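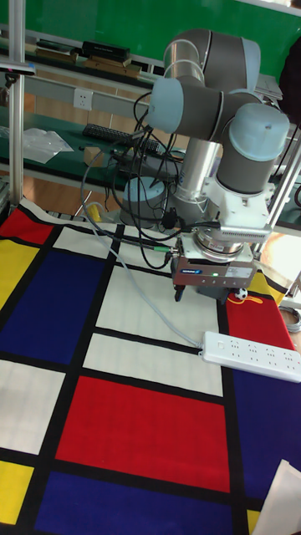 **Figure 3.** Work cell at the Cetlow site, with the arm above the patterned cloth and the gripper close to the table surface.

### 4.2 Rules for the table and the cables

The rules in this section were written for small cells where one arm works over a table and a person often comes near. We collected them in December from three sites, Cetlow, Llewellyn and Skolletti, and put them in one list of 36 rules, which we call the Stellard list. Of these, 12 concern the table and what lies on it. The other rules treat training, speed and access, and are discussed in Section 5.

The first group of rules is about cables. A cable fixed to the arm must have enough slack for the full motion of the wrist, but a loop that hangs too low can catch on the gripper or on an object. In Figure 3 the black cables hang in loops from the wrist and the upper arm. For such a layout, the list asks the operator to move each joint slowly to its limits before the first task of the day, and to watch the loops during this motion.

The second group is about power. Rule 14 says that a power strip should be mounted outside the reach of the gripper. At Cetlow the strip lies on the cloth, at the right side, and a gray cable crosses the table to it. We therefore marked this rule as not met. The sites told us that this is the rule they find hardest to keep, as the layout of a cell is changed often and the strip is moved with it.

The third group is about the surface. A cloth must lie flat, and small objects should be put back at an agreed position between trials. The list gives no limit for creases. Faint ones, as on the cloth in the figure, were accepted by us, but two assessors may judge this differently and the wording should be improved.

Each site was checked 6 times with the same form. The results by rule are given in Table 2.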